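Equipment Planning for the Coming Year: Where the Bench Money Goes

21 January 2025

The capital request for the manipulation cells went in last week, and several people have asked what is in it and what is not. Temitope Garba put the numbers together with help from Andri Rainer on the maintenance side. The short version is that we are asking for fewer arms and more of everything that goes around them.

We run four cells at present. The original plan, drawn up in August, was to add two more and leave the existing ones alone. When Temitope went through the downtime log, the arms themselves accounted for very little of it. Most of the lost hours came from waiting on fingertips, waiting on a replacement test lead, or waiting for someone to reprint a section of a task box after a hard contact. One cell sat idle for 12 working days over a part that costs less than lunch. Adding arms to that situation would give us more arms waiting.

So the request now covers one additional cell, to be quoted by Trinlow and Brosex, and a proper stock of consumables for all of them. Both suppliers have been asked to price the cell with and without the enclosure. We have built our own walls before and can do it again if the gap is large.

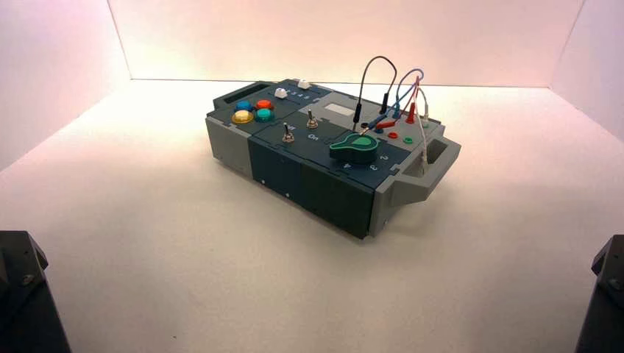 Task boxes are the second largest line after the cell. We want a matched set, so that a result from one cell can be compared with a result from another without arguing about which box was used. The body goes together from interlocking sections, so a damaged section can be swapped and the rest kept. The parts on top are another matter. Push buttons, sliders, toggles and the rotary knob are all bought in, and the plugs and leads come in several colors that have to be stocked separately. Andri would like a full spare set of leads for each box, including the white one, and the budget allows for that. Handles will be ordered as spares too.

Fingertips are budgeted by the cell. The flat angled pattern stays as the standard for the whole year. Anyone who wants a different shape for a particular job should charge it to that job. Screws for the fingertips come out of general stores and do not need a request.

A small amount, $796, is set aside for labels, bins and a second torque driver. It looks like an odd figure because it is the exact total of the cart. Please do not round it up when you copy it into your own sheets.

Two things were left out. The Flavance vision license is up for renewal, but it is paid from the software budget and will be handled there. The Kiều conveyor trial has been put off until we know whether the floor space next to the loading door is ours. If it is, a separate request will follow.

Lead times are the main risk. Both suppliers are quoting over 40 days on controllers, and neither will hold a price past the end of the quarter. Andri needs your list of spares, with part numbers, before the order can be split between them. Use the shared sheet and fill in the cell column. Lines without a cell entered will go back to whoever added them.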